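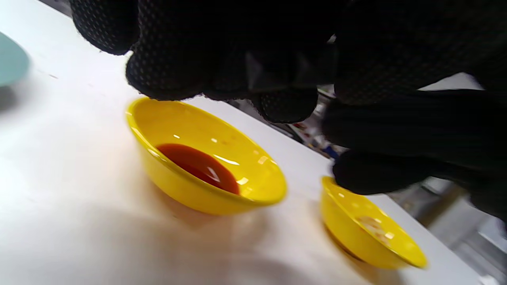 Skernitz is the student robotics club of Stosance Technical School, and this year our project is to teach a two-arm machine simple kitchen work. We do not write the movements in code. A student does the task by hand many times, the movements are recorded, and the model learns from them. The task of this term is called "dip and serve", with yellow plastic bowls, dark red sauce and black knit gloves with small gray grip dots. New members ask us the same questions every October, so the answers are collected on this page.

Who can join?

Every student from 14 years. You do not need to know programming. If you are under 16, please bring the form signed by a parent.

How many recordings do you need?

Our goal for the dipping task is 3000. We have 600 that passed the check. One student does not record more than 97 in one day, because after this the hands become tired and the movements become careless.

What do I do in a recording session?

1. Sign the session sheet and choose your glove size.
2. Put the plate and the bowls in one row on the white table.
3. Fasten the controllers on the back of both gloves and close the straps on the forearms. Ask another member to help you with the second hand.
4. Wait for the word "go", then pick up the food with your fingertips. Move slowly — slower than you would at home.

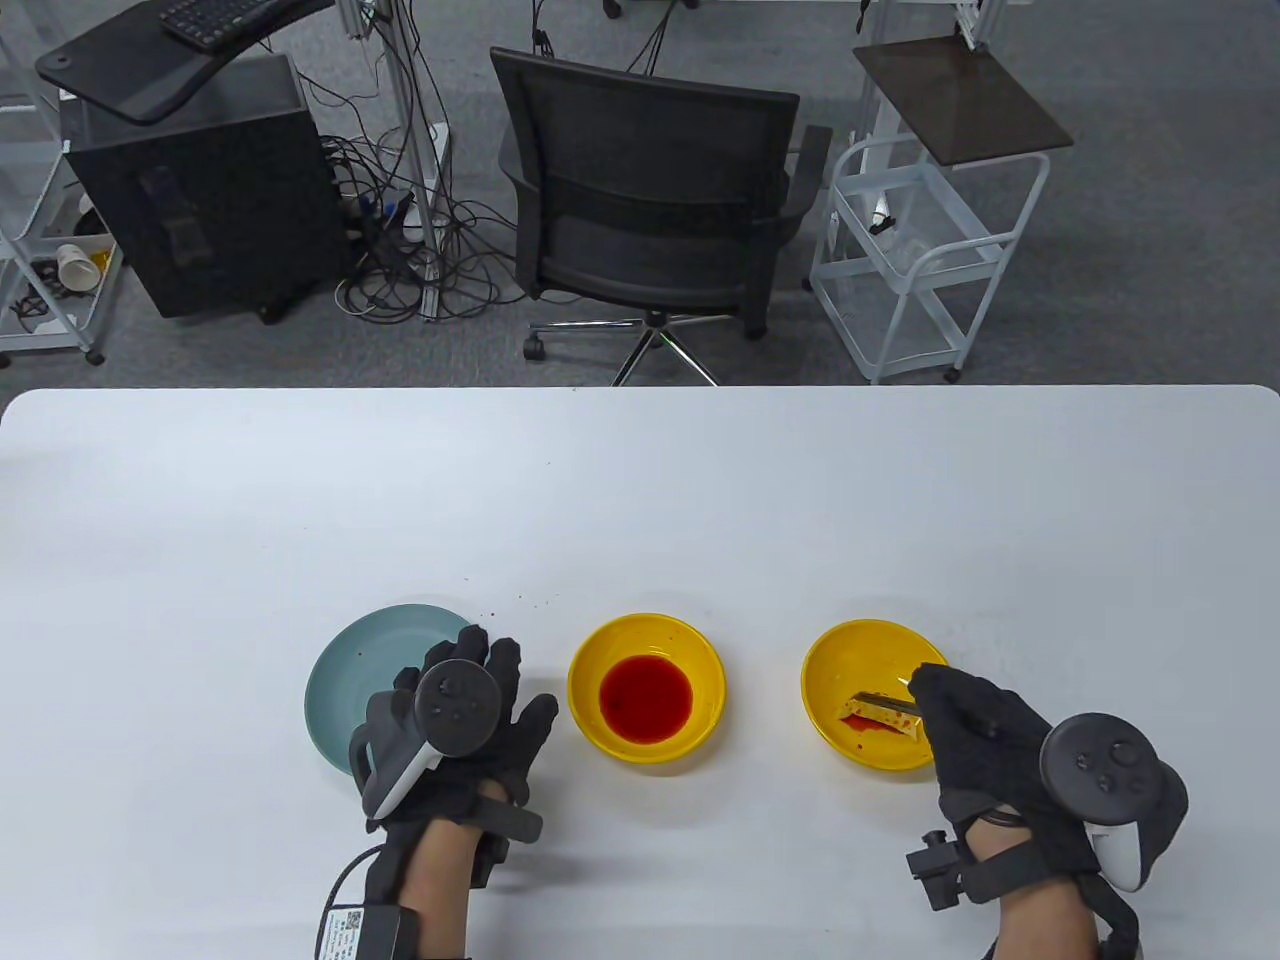 5. Say "done" and keep both hands still until the recording is saved.
6. Wipe the table before the next person starts.

Can I eat the food?

No. Everything on the table stays on the table.

Do you take part in competitions?

Yes, we are registered for the Flamach Cup in the household class. The team list closes on Jul 30, 2019. Later registrations go to the reserve list.

Whom do I ask?

Write to Rhydian Ruddock, who leads the club, or leave a note in the Yang Building, at the door of the workshop.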